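What the second arm cell cost, and what I would order first next time

The budget line for the second cell was approved in October and the last invoice cleared a good while after that. I kept a spreadsheet the whole way through. These are notes from it, mostly for my own use when the third one comes up.

The first cell was built around whatever we already had on the shelf, so its cost was never properly recorded. When Jaqueline Varela asked me for a number to plan against, I gave her the price of the arm plus a bit. She wrote it down, which I regret.

The arm is the easy part to price. Tremard and Oletti both quoted within a few days, the quotes were close, and either arm would have covered our reach and payload. We took the Tremard because we already had one and the spare cables fit. The Oletti quote included a longer warranty but left out the controller stand, which I only caught on the second reading. Read the exclusions page before the price page.

What I underestimated was everything between the arm and the work.

The table. I had penciled in a plain steel bench. We ended up with a perforated plate top from Plastari, $2,460 delivered, and I would buy it again. Every fixture on the first cell was clamped to a flat bench and had to be measured back into place after each cleaning. With a hole grid you write down row and column and you are done. Freight was part of that figure. Leveling feet were not.

End of arm parts. The wrist clamp, coupling and finger were quoted separately by Duan. None of them is expensive. All of them are slow. The coupling had a lead time of four weeks and the arm sat on the floor for most of it. We are now holding two spare couplings and a spare finger, because a coupling is the part I want to fail first in a collision and it makes no sense to wait a month for something that costs less than lunch for the team.

Fasteners. I put down 20 dollars. The real total was closer to 100, spread over several small orders, each with its own shipping charge. Buy the full box of bolts in the thread your plate uses and buy it with the plate.

Test pieces. Blocks in basic shapes and a few strong colors are enough for pushing and sorting work. Buy two sets from the same batch. Our first replacement set came in a slightly different yellow and we had to redo the color thresholds. A loose wooden board under the pieces is worth having too - it takes the scratches instead of the plate, and when it wears out you replace one cheap item.

Labor. I did not budget any for setup on the theory that we were already being paid. That is fine for the accounts and bad for the schedule. Mounting and wiring went quickly. Calibration did not, and I had to redo it after moving the cell away from the door.

Order of purchase for next time: end of arm parts first, plate second, arm third. The arm ships fastest and is the hardest to store. I would also ask for the mounting drawing before paying the deposit. Tremard sent ours after, and the bolt pattern needed an adapter that added another line to the sheet.

The third cell gets a contingency line of its own. Jaqueline wants it as a fixed sum. I would prefer a percentage of everything except the arm, as the arm was the only item that came in at the quoted price. We have not settled that. 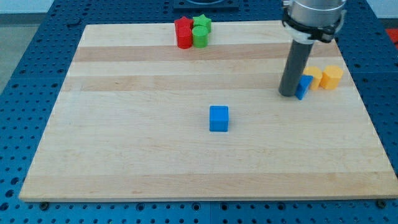

Would you buy a used arm to bring the total down?

Only if the controller comes with it and the seller can supply the maintenance log. The saving on the arm is real, but a missing controller or an unsupported firmware version can use all of it up. I would look for savings on the bench and enclosure first.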